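Promevdale to switch disinfectant in September as water hardness rules change

Promevdale's water utility will change the way it disinfects tap water in September, moving from free chlorine to chloramine across the whole of the town's distribution network. The switch affects every address served by the Vrabec treatment works, including the Ester district, which until now has been supplied by a separate dosing station.

Chloramine is formed by adding a small amount of ammonia to water that has already been chlorinated. It is a weaker disinfectant than free chlorine but lasts longer in the pipes, and it produces lower levels of some regulated by-products. The utility said the present system has struggled to hold a chlorine residual at the far end of the Ester main, where water can spend several days in the pipe before it reaches a tap.

Under the new arrangement a single dosing point at Vrabec will replace the two now in use. The Ester station will be kept on standby for one year and then taken out of service. About 2,000 connections lie downstream of it.

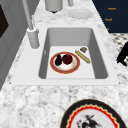
Will the water still be safe to drink and cook with?
Chloraminated water is suitable for drinking, cooking, bathing and washing food, and customers do not need to boil it or let it stand. Some people may notice a slight change in taste or smell during the first weeks.

Two groups of users will need to take action before the changeover. Dialysis providers must remove chloramine from the water they use in treatment, and the carbon filters fitted for free chlorine may not have enough contact time to do so. The utility has written to the clinic in Promevdale and to registered home dialysis patients. Owners of fish, amphibians and aquatic reptiles should use a conditioner rated for chloramine. Leaving water in an open bucket overnight, a common way to get rid of free chlorine, does not work for chloramine.

Pipe work is planned in parallel. Crews will flush the Ester main in sections, beginning at the Vrabec end and working outward — a process scheduled to take 19 nights. Flushing will run from 11 p.m. to 5 a.m. Customers on the affected streets may see lower pressure or brief discoloration caused by loosened iron sediment. Running the cold tap until the water clears is normally sufficient. Laundry should be held back until then.

The dosing equipment is being supplied by Vevton, which also holds the maintenance contract for the Vrabec pumps. It consists of an ammonia feed, a mixing chamber and online analyzers that report total chlorine, free ammonia and pH to the control room. If the ratio of chlorine to ammonia drifts outside its set range, the feed shuts off and the works reverts to free chlorine until an operator resets it.
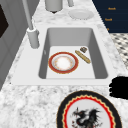

Kitchen sink with a red-rimmed plate and a baguette. Tap water in Promevdale will be treated with chloramine from September.

Sampling will be stepped up for the first 90 days. The utility will test at 70 points in the network, with added checks for nitrite, which can form when bacteria consume leftover ammonia in warm or slow-moving water. Results will be posted monthly on the town website. Lead and copper samples will also be taken at older properties, as a change of disinfectant can alter the mineral scale inside service lines.

The cost of the project is covered by the existing capital plan, and water rates will not change this year. Customers who have not received a letter can check the flushing schedule for their street at the utility's office or by calling the number printed on their bill.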